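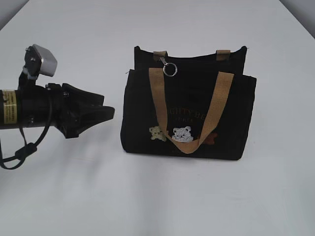
Page last changed: November 2, 2018

Home | Gallery | Bags | Workshop Notes | Contact

Print this page | E-mail this page

The Black Tote

I have wanted to give this bag a page of its own ever since June, when Iona Menzies brought it along to our bag swap in Jirnthorpe and it went around the room twice before anybody would let go of it! We had 200 bags through the door that day, from evening purses to a canvas thing you could have carried a goat in, and this small black tote is still the one people write to me about.

It's black, it's small, and it stands up by itself on a table, which anyone who has fought with a floppy canvas bag at a checkout will appreciate. The fabric has creased a little and has that slightly worn look I love in a bag. Jeanie Mowat likes hers crisp and presses them under a damp cloth, and we have agreed to differ (she is wrong, but she makes very good shortbread).

A white table is the best place to look at black fabric. On a dark one you lose the outline completely, and I have a whole folder of pictures from the old Lennox gallery pages where the bags might as well be lumps of coal. With a pale surface the creases come up beautifully.

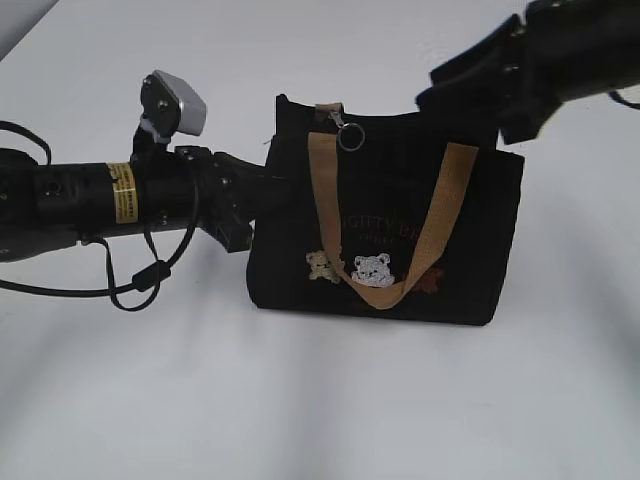
Now the strap, which is my favorite part. It's tan and woven, and it drops down the front in one long loop, almost to the lower third of the bag. I can't get enough of tan on black – it warms the whole thing up without any fuss. I tried the same pairing on a bag of my own last winter and bought the webbing too narrow, so it twisted every time I picked it up. Go wider than you think you need!

Look up near the rim on the left as well, where there's a short tan tab with a zipper pull and a little silver split ring hanging from it. I'm a great believer in a ring on a bag. Mine has held keys, a glove, a luggage tag and for one whole vacation a bottle opener.

There is some lettering on the front too, in a dark gold, partly behind the strap. It's very faint against the black and I won't guess at what it says. Flora Nisbet has done a lot of gold thread on dark cloth and always goes a shade brighter than looks right on the spool, so if you're planning something similar, that's the advice I'd follow.

Gavin Gunn has asked for a pattern for a tote in this shape, slightly wider than tall with an open top. I've started drawing one up and have 3 sizes sketched so far, and the smallest is the one I'm most excited about. It will go on the Workshop Notes page when the handles are sorted out.

Back to Gallery | Next | Top of page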